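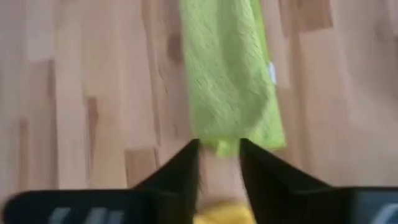 Two winters of washing cloths in the kitchen sink was enough for me, wrote one tenant in Clundetthorpe, in a note pushed through our door before we'd even opened. Shorter than anything we could have come up with, so it goes at the top.

PRESS RELEASE - for immediate use

Dadura opens shared laundry in Clundetthorpe, 80 households signed up

Clundetthorpe, December

Dadura, the tenants' co-operative, has opened a shared laundry on the ground floor of Vorness House. Doors unlocked at 7am this morning. First load in by ten past.

The laundry has 11 washing machines, four dryers and a long folding table. Also a drying room with ceiling racks, for anyone who would sooner not pay for a dryer. Open to all Vorness House tenants and to the terraces behind. Last wash 9pm.

80 households have joined so far. Membership is free, you pay by the wash. Small load 800 pence for a book of four, larger loads priced on the board by the door. Books from the Dadura office or from Đỗ, the dry cleaners on the corner, who have kindly agreed to sell them over the counter during there normal hours.

Why now. The old launderette shut in spring and the nearest one left is two buses away. A good number of flats in Vorness House have no plumbing for a machine. People have been using baths, sinks, relatives. Dadura asked tenants what they wanted done with the empty ground floor unit and the laundry came out well ahead of the bike store and the meeting room, with 1,786 replies across all the co-operative's estates. Bike store still under discussion, separate release to follow.

The work was paid for out of Dadura's repairs surplus and last year's rent from the shop units. No change to tenants' rents or service charges.

Đỗ is also running a mending and stain evening once a month in the drying room. Bring what you have. Collars, zips, curtain hems, candle wax. First one is on in December, 6.30pm, kettle on.
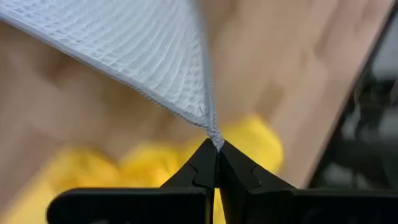 Can I wash delicates and net curtains there? Use the two smaller machines nearest the window, which have a 30 degree gentle cycle, and hang them in the drying room afterwards. The dryers run too hot for nets.

A few house rules, also on the wall:

Empty the machine when it finishes. Items left more than an hour go in the blue crates.
No dyeing, please.
No horse rugs. This did come up.
Pet bedding in machine 11 only.
Powder is for sale at the office, or bring your own.

Step-free access is from the car park side. The front entrance has one step, and a ramp has been orderd but not yet fitted. Tenants who can't carry a load down can book a collection slot through the office, mornings only.

Opening hours over the holidays are not settled yet. They will be put up on the door and in the lift.

Press visits welcome after 2pm, when it is quieter. Please ring first.

ENDS

Notes to editors

Dadura manages Vorness House and the terraces behind it. The name of the laundry is simply Vorness Laundry, not Dadura Laundry as in our earlier email, sorry.

Contact: Dadura press desk, Vorness House, Clundetthorpe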